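Listening before speaking: a conversation with Yhon Bermúdez

10/12/2023 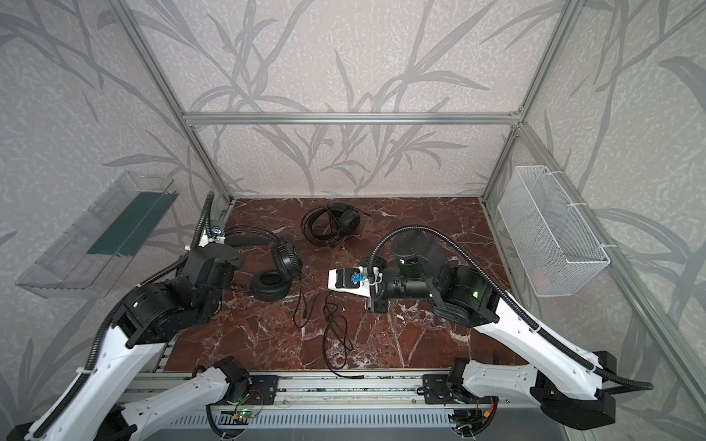 Two pairs of over-ear headphones with their cables on a marble-patterned tabletop.

Yhon Bermúdez has worked with recorded voices for most of his adult life. He began at a small local radio station called Apaza, where he read the prices of the market and the messages that people sent to their relatives in the mountains. Today he directs Flurkano, an audio archive which collects spoken memories from old people in the villages near his home town. The archive has 1034 recordings. I talked with him for almost two hours, and he answered slowly, with long pauses, as a man who is used to hearing himself later.

I asked him first how a person becomes an archivist of voices, because it is not a thing that children dream about. He laughed.

"My grandmother told stories while she was peeling potatoes," he said. "When she died I wanted to hear one of them again, the story about the bridge, and I could remember what happened in it but I could not remember her words. I was very angry with myself. I had a tape recorder from the radio in my bag every day, and I never turned it on in her kitchen."

The first recordings of Flurkano were made with that same tape recorder. He visited the neighbors of his grandmother, one after the other, and asked them about the bridge. Each one told it in a different way. In one version the bridge fell because of the river, in another because the builder had not paid a debt. He kept them all.

I wanted to know if people are shy in front of the microphone. He told me that the microphone is not the problem, and that people forget it after the first cup of coffee. What makes them quiet is a family member sitting next to them.

"The daughter corrects the mother. She says, no, mama, it was not in that year, it was later. And then the mother stops. So I ask the daughter very politely if she can show me the garden, and my colleague stays with the mother. I have seen a lot of gardens."

An interview for Flurkano lasts 70 minutes if everything goes well. The longest one needed 5 visits, with a retired bus driver who wanted to describe each stop of his route in the correct order. Bermúdez did not cut any of it. He says that a teacher has since used the part about the old market stop in her history class, and the pupils made a map from it.

The work after the interview is slower. Every recording is listened to from the beginning to the end by two persons, and both of them write down the names of places. After this they compare. Bermúdez insists on headphones for this work, and not on speakers, even when the sound is good.

"With speakers you hear the story. With headphones you hear the chair, the dog, the breath before a difficult word. My older helpers complained at first that their ears became warm. Now they complain if someone else changes the volume."

He is less patient when we speak about money. For some years the archive shared an office with Mindent, a small publisher of school books, and paid almost no rent. When Mindent moved to a bigger city in May, the archive had to find its own rooms. A cultural association with the name Clindis offered two of them on a ground floor, but the street is noisy and recording is possible only in the early morning.

"I do not complain about Clindis, they are good to us," he said. "But I would like to have a door that closes well. Write this, please. Maybe a carpenter reads it."

Of all the recordings, 705 can be heard by any visitor. The others are closed, because the speaker or the family wished it so. I asked him if this makes him sad. He thought about it for a moment.

"No. A woman told me something about her brother and asked me to keep it until her children are old. I think she needed to say it in a room where another person was sitting. To me it is enough that it was said."

Before we finished, I asked which recording he listens to when he is alone. He did not want to choose, and then he chose one anyway. It is a man who imitates the whistles of all the trains that passed his house when he was a boy. He was a little out of breath, Bermúdez told me, and in the middle of the third train his wife calls from the kitchen that the soup is ready. He answers her, and then he goes back to the train.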